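Jornina Guest Rooms: Frequently Asked Questions
Please read this page before you write to us. Most of the answers are already here.

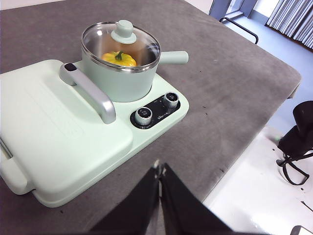 When can I check in?
Check-in is from the afternoon until late evening. If your train arrives later, please send a message to Oksana Hrytsenko and she will leave the key in the box at the gate.

Is there a kitchen for guests?
Yes, every floor has a small one. You may cook at any hour, but please do not fry fish at night. The windows of the neighbors are very near.

Can I bring my dog?
We accept small dogs in the two rooms on the ground floor. Please tell us the size of the dog when you book. Cats are not possible, I am sorry.

How do I pay?
By card or by bank transfer. We ask for a deposit of 2000, and it is returned to you within three days after you leave.

Is breakfast included?
No. Bakery Dirulau is at the corner and opens early. Their cheese bread is very good, and our guests get coffee there at a lower price.

Can I stay for a full month?
Yes, but not in April, when all rooms are kept for the music school. For long stays please write to Selorm Aryee, who makes the contracts.

Where can I park?
The street is free in the evening. In the daytime you need a paper from us, so ask for it at the desk.

Do you wash bed sheets?
Sheets and towels are changed one time per week.

Last updated 03/03/2020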